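Site Visit Notes: Backup and Recovery Operations at the Grurnport Facility

Filed under: Business Continuity, Visits

The February visit to Grurnport was arranged through Flundotora, which runs managed backup for small and midsize firms out of a converted warehouse on the Brirside road. Sign-in was at 9:30 a.m. Phones were allowed in the common areas and in the hardware hall but had to be left in lockers before the vault. Eleri Skyrme, who manages recovery operations, led the tour.

The site holds backup data for 107 client companies. Most are accounting offices, clinics and distributors with a single office and no full-time IT staff. Each client gets two copies of every nightly backup: one on disk at Grurnport, one replicated to a second site at Meredith. A third copy goes to tape for clients on the longer retention plan. The tape copy is offline once written and cannot be reached from the production network.

Restore testing took up most of the morning. Flundotora schedules a test restore for each client every quarter. The job mounts the most recent full backup in an isolated network segment, boots the servers, and checks that the main applications open and that file hashes match. Failures go to a queue that is reviewed the same day. Skyrme said the usual cause is a changed service account password on the client side, followed by a new database volume that was never added to the backup set. Corrupt media is rare.

We watched one restore from start to finish. The client was a parts distributor with 800 GB on a file server and a small order database. The database was up before the file server had finished copying, and the run order is set that way in the client's recovery plan. I asked how often plans are updated. The contract says yearly, and Skyrme admitted that some clients need several reminders.

Tamer Nasrallah covered access control. Administrator accounts use hardware keys, and deleting a backup set takes approval from two people on different shifts. Deletions are held for a waiting period before they take effect. He walked through a tabletop exercise in which an attacker gets hold of one administrator's laptop. Under the current rules, that account can stop new jobs but cannot remove existing copies. Stopped jobs raise an alert at Meredith as well as locally.

Lunch was in the canteen, followed by the hardware hall. It was loud, and a good part of the commentary was lost.
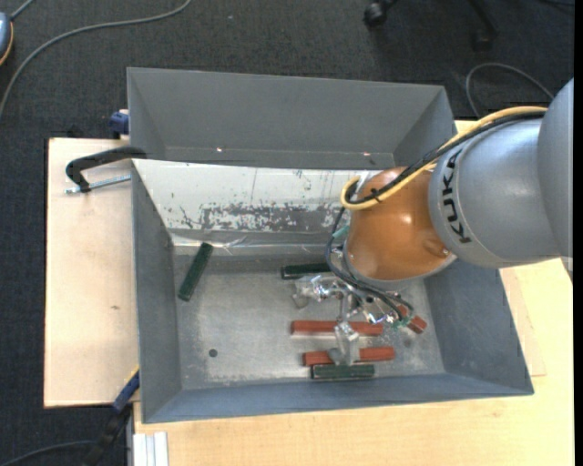
Robot arm and metal bin, Grurnport.

The last session dealt with pricing and contract terms. The entry plan is $900 a month and includes the quarterly test. Emergency restores outside business hours are billed separately, and the rate sheet should be read closely on that point. Test reports are sent as PDFs and have been accepted by insurers, according to Nasrallah, though he would not say which ones.

Open items: a copy of the Meredith failover procedure, and the retention schedule for audit logs. Skyrme has agreed to send both.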